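Weker Cutting and Sewing Table
by Jeria

Home > Tables > Sewing and cutting > Weker

Available with white or light gray top
Delivery in two packages
In stock

The Weker is a large table for people who cut fabric at home or in a small studio. We made it after many requests from customers who had bought our smaller Brotach table and wanted the same legs, but with enough space to put a full width of curtain fabric without folding it three times. The top is 177 cm long. For comparison, the Brotach is a table for a machine and a lamp, and when you put a coat pattern on it, the half of the pattern is on the floor.

The height was for us the most discussed point. A normal dining table is too low for cutting. You bend over it for one evening and the next morning you know it in your back. The Weker has legs which you can fix at different heights, from sitting at the sewing machine until standing with the shears. The change is made with the hex key from the package, one leg after another, and it is easier with two persons. Please do not change the height with the machine on the table.

How to find your height: stand straight, in the shoes you wear for working, and let your arms hang. Bend the elbows. The top should be a little under your elbows for cutting, and a bit lower again for pressing, where you want to put some weight on the iron. If two people of different size share the table, choose the height for the taller one and give the other a low step. Our pattern cutter Emiliano Ibarra has worked like this with his sister for years and they still speak with each other.

The top

The surface is matte. Under a strong lamp a glossy table gives back the light, and chalk lines on thin fabric become difficult to see. On a matte surface you also see pins better, especially on the white one. We recommend white for dark fabrics and for tracing, and light gray if you work mainly with white cotton or bridal fabric. The top is 2 cm thick and you can attach a normal clamp on all four sides.
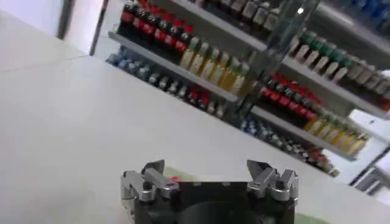
White tabletop with smooth, matte surface.

Cutting with a rotary cutter must always be done on a mat. The blade goes through fabric very well and then goes also into the table. A scratch of this kind cannot be repaired, and it will catch silk each time you pull the silk over it. The mat is not included. Any mat that lies flat is good, and you do not need one that covers the complete table.

For pressing, use a wool mat or a folded cotton blanket with a dry cloth under it. Do not put the hot iron directly on the top, also not for a moment. Steam is no problem if you wipe it away after the work.

Stability

A cutting table has to stay in its place when you push on it. The Weker weighs 40 kg when it is assembled, so it does not walk through the room when an older industrial machine runs at full speed. The maximum load is 200 kg, evenly distributed. This is enough for a machine, several rolls of upholstery fabric and your elbows, but please do not stand on the table to change a light bulb. The feet have a screw for uneven floors. Turn them by hand first, put a spirit level on the long side, then on the short side, and tighten the nut at the end.

Assembly

You need one hour and a free floor. Put the top face down on a blanket, never on the bare floor. Fix the four legs loosely, then the crossbar, and tighten all screws only when everything is in its place. If the crossbar does not reach the second leg, the legs are on the wrong sides – the small hole must look inside. After the first month of use please tighten the screws one more time.

Cleaning

Wipe with a damp cloth and a little dish soap. Chalk goes off with a dry brush. Water-soluble marker should be removed on the same day. For glue residues from fusible interfacing, wait until they are cold and lift them with a plastic scraper. No acetone and no scouring powder, they make shiny spots.

What is included
Tabletop
Four adjustable legs with leveling feet
Crossbar
Screws and hex key
Printed instructions

Available separately
Chu drawer, fits under the left or right side
Chu fabric roll holder, for the short side
Spare leveling feet

Questions from customers

Can I sink my machine into the top?
No. We do not offer the Weker with a machine opening, and we ask you not to saw one yourself. The warranty ends with the first cut.

Will it pass through my door?
The legs come separate from the top, so in most apartments yes. Measure your staircase also, particularly the turn. We have had one top that came back to us because of a turn.

Can I put two tables together?
Yes, if both are set on the same height. The edges are straight and they close well. For long curtains this is a good solution. A connecting plate costs 177 – including tax – and is made on order.

Can I change the top later from white to gray?
Yes, the holes are the same. Write us with your order number and we will send you the price for the top only.

Returns

You can return the table if it is not assembled and the packaging is complete. Please keep the cardboard corners until you are sure. If a part is missing or damaged, you do not need to send back the complete table, a photo of the part is enough and we send a new one.

Orders placed in January are shipped a little later because of our inventory.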